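Odeo 408 Hand-Held Gripper - Demonstration Visits

Trorkora receives visitors at its Stendton workshop in October. Each visit lasts four hours and is limited to six guests, who may observe tabletop work with the gripper. 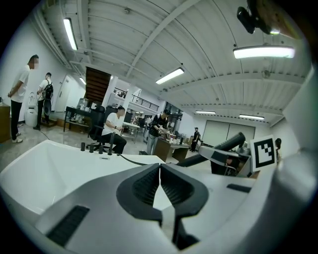
Can visitors try the gripper themselves?
Guests aged 16 and over may do so once they have completed the safety briefing.

Requests should be addressed to Maëlle Gill, Visits Office, by 25 August 2026. Closed shoes are required.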